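Brophy Bath and Tile, Showroom Walk-Through
Monthly safety and housekeeping checklist, with comments
Completed by: Muireann Mulligan
Date: May 16, 2021
Marks used: OK, FIX (before we open tomorrow), WATCH (look again next month), N/A

I do these on Sundays when the doors are locked. Comments are mine. If you disagree with one, write under it and initial it. Please don't write over it, as somebody did to the whole of page two last time.

ENTRANCE AND FRONT WALK

1. Door closer works, door does not slam. OK
It closes in its own time, like a cat deciding whether to come in.

2. Entry mat flat, corners down. FIX
Back left corner is curling again. The double-sided tape we bought lasted two weeks. Order the heavier mat, the one I circled in the catalog in October and then found under the coffee maker.

3. Walk clear of hoses, planters, signs. WATCH
The sidewalk sign is now heavy enough to stay put in wind and is therefore parked exactly where people step off the curb. Move it toward the planter.

4. Exit sign lit, both faces. OK

AISLES AND FLOOR

5. Main aisle clear for its full width. FIX
Three cartons of Silutis shelf brackets were in it. They have been "going to the back" since the last checklist. I took them to the back. It took four minutes, including a sit-down.

6. Floor tile sound, no lifted edges, no rocking. WATCH
One tile by the sample wall clicks when you step on it. Customers like to step on it twice. Grout is fine to the eye, but get the tile man to tap it.

7. Cords covered or out of the walkway. FIX
The lighted mirror is still running on an orange extension cord. An extension cord is a temporary measure and this one has had a birthday. Electrician, please, and a proper outlet.

8. Wet floor signs available and findable. OK
Two in the janitor closet, one behind the counter. The one behind the counter was holding up a calendar. I have released it.

TUBS, VANITIES AND DISPLAY FIXTURES

9. Freestanding tubs level and stable, no rocking under a firm push at the rim. OK
Pushed every one of them. Please remember that customers will climb in. The sign asks them to take their shoes off, and they take this as permission.

10. Vanity tables stable, nothing loose underneath. WATCH
The Vundard table has one leveling foot backed out farther than the others. Snug it down with a wrench and check it with a level. A folded business card is not a leveling foot.

11. Display faucets tight at the base. FIX
One on the back wall turns all the way around if you lean on it, and people lean on it. Tighten from below. The basin wrench is in the red toolbox, or was.
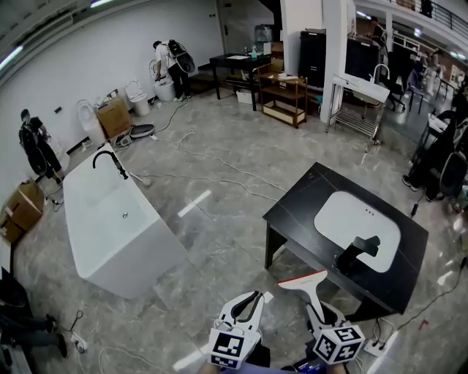 Items 9 to 12: white freestanding tub with black faucet, and the black vanity with its white basin.

12. Basins and tubs free of chips, sharp edges and small objects. OK
Run a bare hand around the rim of anything a child can reach. Contents of the display tubs this month: one pen, a receipt for a sandwich, and a mitten in perfectly good condition. Mitten is in the lost and found.

13. Shower doors: rollers seated, stops in place, glass unmarked. WATCH
The bottom guide on the corner unit is worn. Nothing has come off its track, and I would like to keep being able to write that.

SAMPLE WALL AND SHELVING

14. Tall shelving anchored. OK
Pulled on each unit from the top shelf. Brackets held, and so did I.

15. Heavy samples below waist height. FIX
Stone samples have migrated up to eye level, where they look lovely and can break a toe from a greater distance. Stone on the bottom, glass in the middle, the little plastic color chips up top.

16. Rated load shown on storage rack in back. OK
Label says 200 pounds per shelf. We are under it now. We were not under it before I moved the boxed sink off the second shelf, so let's call this OK with a blush.

CLEANING PRODUCTS

17. All bottles labeled and capped. FIX
There was a spray bottle with no label and something blue in it. I have no wish to know what. It is set aside for proper disposal. If it was yours, speak up and bring a marker next time.

18. Hemix descaler stored low, away from bleach. OK
Safety sheet is in the binder. The binder is in the office. Everyone who works here should be able to say both of those sentences.

19. Gloves and eye protection in stock. WATCH
Plenty of gloves, all size small. Order large.

FIRE AND FIRST AID

20. Extinguishers charged, tagged, unobstructed. FIX
Tag 3195, by the rear door, is charged and in date but was wearing an apron. An extinguisher is not a coat hook.

21. Rear exit opens from inside without a key. OK

22. First aid kit complete. FIX
We have nearly 200 alcohol wipes and no bandages. I can picture how it went. Buy bandages.

23. Emergency phone list current. FIX
Lists a plumber who has retired to Arizona. Nice man, but slow to arrive.

SIGN-OFF

All FIX items to be done before opening except 7, which needs the electrician, and 2, which needs the mat. Write your initials beside what you finish. A check mark with no initials counts as a rumor.

M. Mulligan

Added under item 15, same evening: stone is moved. My back has asked that it stay moved.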